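August 28, 2020

# Girnadgate Enterprise Start-Up Scheme: workshop inspection before release of the starter pack

Business: Usex Tailoring and Alterations
Inspection: second visit (first visit was in January)
Form: 8

**Before the visit**

- [x] Attendance record received. Comment: 126 hours of training are signed. The scheme asks for 120, so this is accepted.
- [x] Business name registered. Comment: the copy is in the folder, the original was shown to me.
- [ ] Rent agreement. Comment: the second page has no signature of the landlord. Please send the full copy.

**Electricity**

- [x] Main switch can be reached without moving furniture.
- [x] Iron has its own socket. Comment: in January it shared one with two sewing machines. Now it is corrected.
- [ ] Extension leads in good state. Comment: one lead has tape over a cut. Tape is not a repair. Replace the lead before the next trainee starts.

**Fire and exit**

- [x] Extinguisher present, with date still valid.
- [ ] Exit free. Comment: rolls of cloth stood beside the back door. The door opens, but only by half. I asked for the rolls to be moved and this was promised for the same day. I did not wait to see it.
- [x] Emergency numbers on the wall, in large letters.

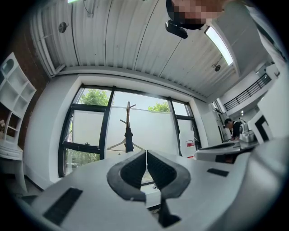
The owner asked if the cloth may be kept on the high shelf. It may, when the shelf is fixed to the wall with proper screws and the heavy rolls are put on the lowest level. I would like to see the fixing myself at the third visit.

**Machines and tools**

- [x] Overlock machine, supplied by Wosetti, serial number agrees with the delivery note (ends in 233).
- [x] Needle guards fitted on all machines.
- [ ] Scissors and cutters stored closed. Comment: a rotary cutter was left open on the cutting table. Small thing, but please make it a habit.

**Money and records**

- [x] Receipt book in use. Comment: last receipt is number 216, no number is missing.
- [ ] Stock list. Comment: buttons and zips are not written in it. Thread is.

**Result:** passed with conditions. The starter pack can be released when the lead is replaced and the rent agreement is complete. The other open points will be checked at the third visit.

Inspector: Hordiienko
Copy to: the owner, the scheme office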